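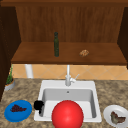

The Teta guideline is a set of good-practice rules for building, running and reporting simulated household manipulation tests, in which a robot handles goods in a computer-rendered room. It covers kitchen work for the most part: moving food between plates, shelves and sinks, opening cupboards, and operating taps. The guideline is voluntary. It sets no limits for real machines and has no bearing on product safety law.

Background

Work on the text began at Erura, a software firm that ran a shared test server for manipulation policies. Results sent in by different users could not be compared. Two groups might report the same task under the same name while using different start positions, time limits or rules for what counted as done. An internal review of 167 submitted reports found that 61 gave no success rule at all.

A first draft was written by Thắng Hồ and circulated in March. The second edition, issued in January 2022, is the one in general use. It added the section on end-effector markers and withdrew an earlier rule that had fixed a single camera height for all kitchens.

Scope

The guideline applies to rigid-body scenes with one fixed or mobile arm. Liquids, cloth and cutting are outside its scope, although a sink may be present as a container or an obstacle. Where a tap is modelled, the report must say whether its lever moves. A tap that is part of the fixed geometry is listed as scenery.

Scene rules

Every scene must be built from a written layout file. The file names each fixed part (worktop, basin, shelf, wall) and each loose object, with its mass, friction value and collision shape. A loose object is one that the robot can move. A plate is loose unless declared otherwise, and food placed on a plate is always listed separately from it.

Objects must be at rest before a trial starts. The simulator is run for a settling period, after which the speed of every loose object is checked. Scenes in which an object is still sliding, or has fallen from its shelf, are thrown out and drawn again. The number of redraws is reported.

Visual variation is treated apart from layout variation. Changing the tile pattern, the stone finish of a worktop or the tone of the wood is a visual change and may be made between trials without a new layout number. Moving a shelf, changing the depth of a basin or swapping a plate for a bowl is a layout change and requires one.

End-effector markers

Many simulators allow the hand of the robot to be replaced by a simple shape. In kitchen scenes this is often a plain ball in one strong colour, used while the layout and camera are being checked or when only the position of the hand matters. The guideline permits such markers under four conditions:

The report states that a marker was used and gives its radius.
The report states whether the marker collides with other objects or passes through them.
The marker colour is not shared with any object named in a task.
Results obtained with a marker are kept in a separate table from results obtained with a jointed gripper.

The third condition was introduced after trials in which a policy given the instruction to fetch a tomato moved towards its own marker. The fourth is the one most often broken. A ball that attaches to whatever it touches avoids the hardest part of grasping, and its success figures are higher for that reason.

Camera view and blocked sight

Near the worktop, the hand or its marker can hide a large part of the working area. The guideline does not forbid this, as the same thing happens with real cameras. It requires that the share of the target hidden at the start of each trial be logged. Where the target is fully hidden, the trial is marked "blind start" and counted in a group of its own. Moving the camera during a test series is allowed only if the movement is itself part of the layout file.

Trials and reporting

A full test series consists of 3,000 trials. Shorter series may be published if the number is given beside every result. Random seeds are fixed in advance and released with the report. A trial ends on success, on the time limit, or when a loose object leaves the room volume. Trials that stop through a software fault are repeated once with the same seed and, if they fail again, are counted as failures.

Success rules must be stated as conditions on the final state. "Grapes on plate" is not accepted. An accepted form gives the allowed distance from the plate centre, the required contact, and the time for which both must hold after the hand has withdrawn.

Criticism

The Ngô group has argued that the settling rule favours tidy scenes, as crowded shelves are more likely to be redrawn. In its own series, 1,517 scenes were rejected before the first full set was complete. A rival document, the Trurnar checklist, keeps unsettled scenes and labels them. The two texts otherwise agree on seeds, time limits and the listing of loose objects.

See also

Collision shape
Domain randomisation
Layout file
Trurnar checklist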